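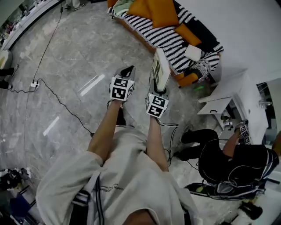 How to get tea, curry and wine off a marble floor

Marble is sold as a thing that lasts for centuries, and it does, provided you keep it well away from lemons. Ours was put in by the previous owners, who moved out in October and left us a tin of Penura stone soap and no instructions. I have since learned most of this the slow way.

First, find out what you've got. A stain is darker than the stone around it. An etch is a dull, pale mark where something sour has eaten the polish. You can draw out a stain. No amount of scrubbing will help an etch, though I gave it a good go.

For a stain, make a poultice:

Tip 200 g of bicarbonate of soda into a bowl you don't love.

Add water a spoonful at a time until it looks like thick yoghurt. If it runs, add more powder.

Spread it over the mark, a little past the edges, as deep as your finger is thick.

Cover with cling film, tape down the sides and poke a few holes in the top.

Leave it for a day, then take the film off and let the paste dry out completely. It will look as if you've iced the floor.

Lift it with a plastic scraper. Wipe with a damp cloth, dry with a towel, and have a look.

Old tea took me 2 rounds. Turmeric took four and is still there if the sun is low. Harsh Rajput, who fitted our kitchen and has views, says to put a rug on it.

For etches, small ones can be buffed with marble polishing powder and a damp felt pad. Try it behind a door first. Anything bigger than a saucer wants a professional, and the one I rang quoted over 70 pounds just to come and look.

For everyday cleaning, use warm water and a stone soap with no acid in it. Never vinegar, whatever your aunt says. Rinse, then dry it by hand, or you'll get streaks and have to start again.

Sealing comes next, once the floor has dried overnight.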